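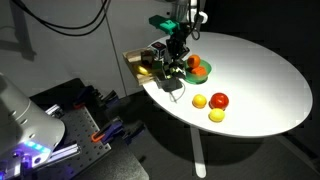

The Bosus toy library in Rinau has a brand-new lending set, and it may be the most fun thing to come off its shelves in years. It's called the Sultana box, and it goes out to families starting in May. The idea is simple: a mix of fruit and small toys, a bowl, a wooden tray, and a stack of cards with little sorting jobs for kids to try at the table. Put everything yellow in the tray. Find two things that roll. Set a table for a guest who only eats orange food! The set laid out on the white oval table at the library has a banana in the tray and a see-through green bowl with a round orange sitting up at the back of it, and it's hard to walk past without wanting to move something.

Habibur Talukder put the first box together over the winter, after parents kept asking for something that a three-year-old and a seven-year-old could do side by side. He tried it out in the mornings with whoever happened to be in the room.

"The little ones fill the bowl and empty it again, over and over," he says. "The big ones start making rules. I had one girl who decided the lemon was in charge, and everybody had to ask it before they took a block. We put that on a card."

There are now 30 boxes ready to go, and the library has a list of 900 member families, so expect a line. Each loan runs three weeks and can be renewed once if there isn't a hold on it. Boxes are checked in at the side desk — please don't leave them in the book drop, they don't fit.
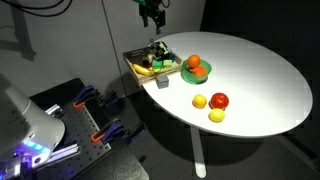 No two boxes are packed quite alike, and that part was on purpose. The fruit and the bowl stay the same, but the blocks and cubes change from one to the next, so a family that takes a second box home gets new shapes and patterns to work with. The cards are written loosely enough to cope. One of them just says "Make a line," and Talukder swears it has kept a whole room busy until lunch.

The new set arrives after a very good year. Members took home 2,408 items, up from 1,958 the year before, and puzzles and pretend food did especially well. The Flekar fund paid for the trays and the card printing, and there is enough left over for a second round of cards in the fall. Children are invited to send in their own ideas, spelled any way they like.

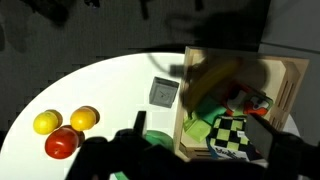 Three round fruits, a small gray cube and a banana among the blocks at the Bosus toy library.

Holds on the Sultana box can be placed at the desk or by phone. Pickup opens at 10 a.m., and a sample set will be out on the table for anyone who wants to play first.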